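Purnlow Play Kitchen Table Set

I put this set together for my own shop after years of hearing that play food comes with nowhere to put it. So we went the other way! You get the dishes as well as the groceries, and it all fits in one drawer when supper's over (pretend supper, I mean).
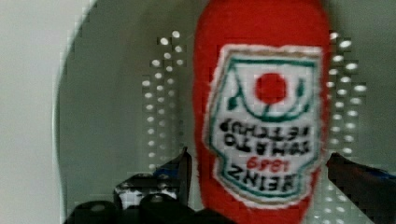
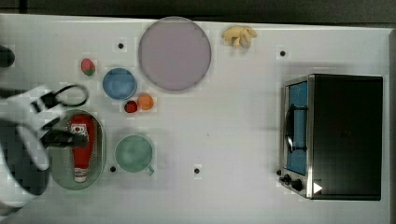
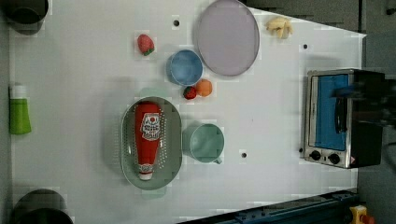

The ketchup bottle on its own, then out on the table with the plate, bowl, mug and fruit.

The ketchup is my favorite, I'll admit it. It has a big white label with a tomato on it, HEINZ in bold letters and 1869 in red, and it's the piece kids grab first at our market stall. The big lavender plate is the one I'd keep for myself – there's room on it for a whole fruit lunch. The blue bowl is good for the orange and the strawberry, and the mint mug has a little handle for small hands.

I like the green oval one best for playing store, because it doubles as a shopping basket. My friend Kátia Paiva keeps hers by the back door and it goes out to the yard most afternoons.

Price: $33
Shipping: $2 in the US
Item no.: Purnlow 26
Ages 3 and up

The toaster oven is sold separately. We restocked in April and I've got a fresh batch packed up, so orders go out fast right now. Want an extra mug or a second bunch of bananas? Put it in the order notes and I'll send you a price!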